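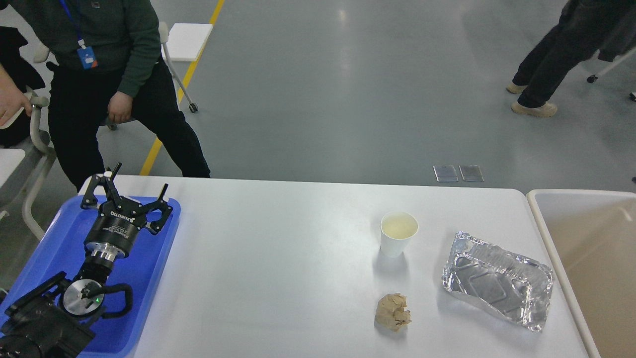 What goes in the bin?

I do love an open day, and I love one even more when it's about rubbish (my family have stopped asking). So off I went to Rostside with Huw Morgan, who'd offered to drive the 14 miles if I bought lunch, to see how they talk to people about sorting their waste.

It's all very ordinary stuff, and I liked that. A paper cup of something pale yellow, full nearly to the brim, a scrunched-up ball of brown paper and an empty foil tray, with a beige bin at the end of the table. I'd have put the lot in together, I'm ashamed to say! Meinir Lougher, who was showing us round, said the cup is the one that starts arguments. Do you pour it away first? Yes, you do. At home I now keep an old jug by the sink for exactly this.
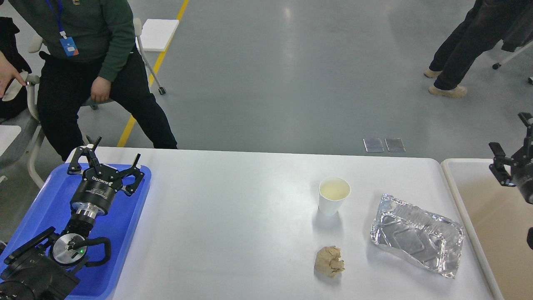
Sitting about and chatting

Plenty of office chairs, a nice big white table and a smooth grey floor with a yellow line across it, so watch where you're told to stand. We stayed for 2 talks and I asked far too many questions in both. Huw wanted to know about foil with baked-on cheese (rinse it, scrunch it, stop fussing). The tea was good and strong, though the biscuits had gone by the time we got there.

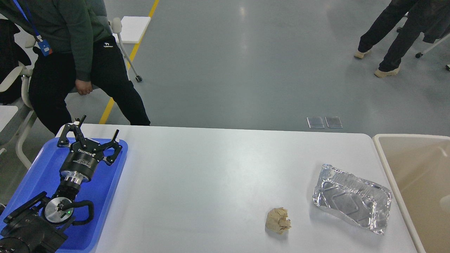
Hallbridge, November 30, 2021

Home again and typing this up with my feet on the radiator. I keep thinking about that foil tray, with its crinkly rim and the pattern pressed into the bottom, because I must have thrown out 72 of them since we discovered the takeaway on Mollside. They're going in a separate bag from now on. Meinir is doing another visit in December, and I've already put my name down for it.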